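Two finger pads compared on the hand-held gripper

I spent most of August swapping pads on the pair of hand-held grippers. The original pads (flat, from Zevell) were fine on boxes and poor on anything round. The replacements are the ribbed Tudose pads. Same linkage, same screws, same controller settings.

What changed:

The flat pads touch a sphere at a single point per side. Pull sideways and the object rolls out toward the fingertips. Closing harder helps until the skin splits. The ribbed pads give a little and hold a wider patch, so I could lower the force setting from 3,000 to 400 (raw controller units, not newtons) and still lift small fruit.

What did not change:

Cycle time. The Rerkero controller closes at the same speed whatever is mounted on the fingers. The log for the ribbed set has 2,869 closes in it, and I see no drift in the zero position.

The wrist camera needed its exposure fixed by hand. On auto it hunts whenever a steel bowl comes into view. Wendy Stockdale suggested locking white balance too, and I have left it locked.

Fruit is a better test than the printed calibration balls. The sizes vary and the skins range from slick to rough.

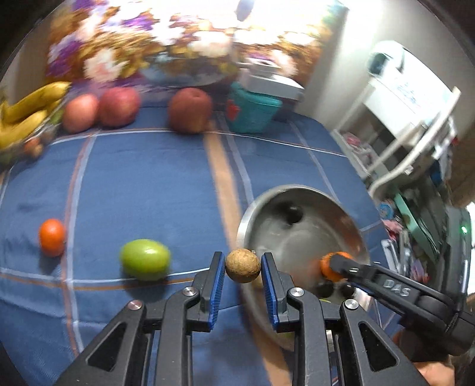 Ribbed pads on a small rough-skinned fruit, second gripper at the bowl.

Next is the Starham arm, which has a different flange and will need an adapter plate.

Comments (2)

Meinrad Koller: Did you clean the ribs between runs? Mine fill up with juice and get slippery.

Feng-yi Kwok: What durometer are the new pads? The Tudose sheet lists 2 versions.

Last updated: August

Contact | Copyright Hsiu-ying Kao | Back to top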